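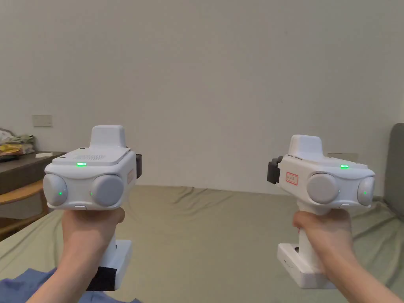

Shared Hand-Held Equipment: Frequently Asked Questions

The Equipment Room at the Medina Center lends hand-held items to staff, enrolled students and registered visitors. The answers below apply to all items with a handle, whether they are borrowed singly or in pairs. Questions not covered here may be addressed to Oriana Jara, Equipment Room Supervisor, at the service counter.

Who may borrow equipment?
Any person with a current Medina Center card may borrow. Visitors must be registered by their host department before the first loan. A card may not be used on behalf of another person.

How long is a loan?
The standard loan period is 5 working days. One renewal is permitted, provided that no other borrower has reserved the item. Renewals may be requested at the counter or by telephone before closing time on the due date.

May I borrow one item from a pair?
Items cataloged as a pair are issued and returned together. Where a borrower needs only one, the second must still be signed for. Splitting a pair between two borrowers is not permitted, even within the same department.

How do I tell the left item from the right?
Paired items often look nearly the same. Please read the label before use and compare it with the entry on your loan slip. If the label cannot be read, bring the item to the counter – do not guess, and do not write on the casing.

The label on my item is faded or peeling. What should I do?
Report it when you return the item, or sooner if you are unable to identify it. Staff will prepare a new label and place it over a clean surface. Borrowers should not remove an old label themselves. Handwritten labels remain valid as long as the characters can be read without difficulty.

May I add my own label or sticker?
No. Borrowers who wish to mark an item for the length of a project may request a paper tag, which is tied to the storage case. Tape, ink and adhesive stickers leave marks on light-colored surfaces. A cleaning charge may apply.

What is the correct way to carry an item?
Hold it by the handle, with the fingers closed fully around it. Do not lift an item by a clip, a strap or any part that projects from the side. When carrying one in each hand, ask a colleague to open doors, and use the elevator where one is available. Items should travel between buildings in the case provided.

Are the straps to be left on?
Yes. A strap supplied with an item is part of the loan and is checked on return. It may be adjusted, but it should be fastened again in its original position. A worn strap should be reported to the counter and will be replaced at no cost to the borrower.

My hands become tired during long sessions. Is there any guidance?
The Center advises that no continuous session exceed 90 minutes, and that shorter periods be used by anyone new to the equipment. Set the item down on a flat, stable surface during breaks. Borrowers with an existing wrist or hand condition are asked to speak with staff before the first loan so that a lighter item can be suggested.

How should items be cleaned?
Wipe the handle with a soft cloth, lightly dampened with water, at the end of each day. Curved or rounded front surfaces should be wiped only with the dry cloth supplied in the case. Keep moisture away from perforated panels and buttons. The Center supplies Pimska cloths at the counter; kitchen towels and abrasive pads should not be used.

Should an item be switched off before it is returned?
Yes, unless the loan slip states otherwise. Follow the instruction card in the case and check any indicator lights before closing the lid.

Where do I return equipment?
All returns are made at the service counter. Rallex lockers in the hallway are reserved for collection and may not be used for returns. The counter is closed on Wednesday afternoon for inventory.

What happens if an item is damaged or lost?
Report the matter as soon as possible. Ordinary wear is not charged. For loss or avoidable damage, the borrower's department is billed for repair or replacement, up to a limit of $1,000 per item. Late returns are billed separately and are not subject to this limit.

Can a group make a reservation?
Groups may reserve through the Gunesska booking page. Reservations for the fall open in April. One named person must sign for the entire loan – this person remains responsible until every item has been checked in.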